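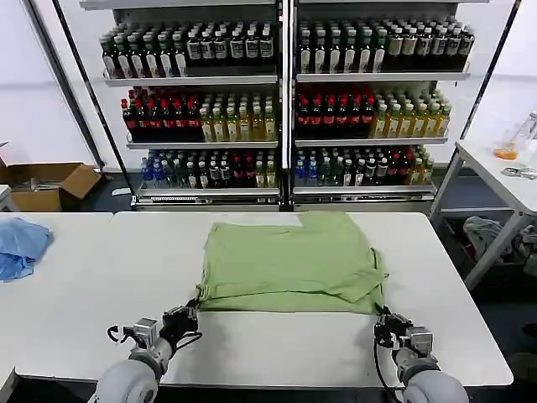
Thread last edited 31st December

Break room: folding shirts next to the drinks fridge

creasepolice
Moved the folding into the break room, long white table, cooler humming behind it. The green one is my problem child. I get a decent rectangle, then a flap wanders off the right side and the top edge has a notch in it where the layer underneath peeks out. I have a pile of these to get through and they all do it. Fold the sides in first, or halve it lengthwise and hope?

bobbin_and_weep
Sides first. Always sides first. The notch is your top layer being narrower than the one under it, so your sides weren't parallel when you brought the bottom up. Pull both bottom corners straight and square before you commit.

halfpastlaundry
Disagree. Halve it lengthwise, sleeves back, then thirds. Sides first is for people with a folding board and a lot of free evenings. I did 564 for the Bickerstaff fun run this way and got one complaint, which was about the color.

bobbin_and_weep
I've seen your stacks. They lean.

halfpastlaundry
They have character.

undersink
Can we discuss the blue thing on the other table? Is that folded, or has it given up?

creasepolice
The blue one is pending.

undersink
Mine have been pending since March.

tablemat40
What's the cooler? We had a Vendport with two glass doors and it fogged up whenever anyone boiled a kettle. Yours looks nicely stocked, too. Green bottles up top, red labels and the pale tea ones in the middle, same order on both sides. Whoever fills that should be folding your shirts.

creasepolice
No idea on the make, I only drink from it. And I asked. They said no.

halfpastlaundry
Back to the flap. If it's only loose on one side, tuck it under and put that side down in the box. You do have the cardboard one on the floor there. It only has to survive until somebody opens it.

bobbin_and_weep
This is how we end up with 10 lumpy shirts on top and the whole box refusing to shut.

halfpastlaundry
Tape exists.

creasepolice
Going sides first for the next batch, tucking the flap on this one and telling no one. Will deal with the blue one after lunch.

undersink
Sure you will.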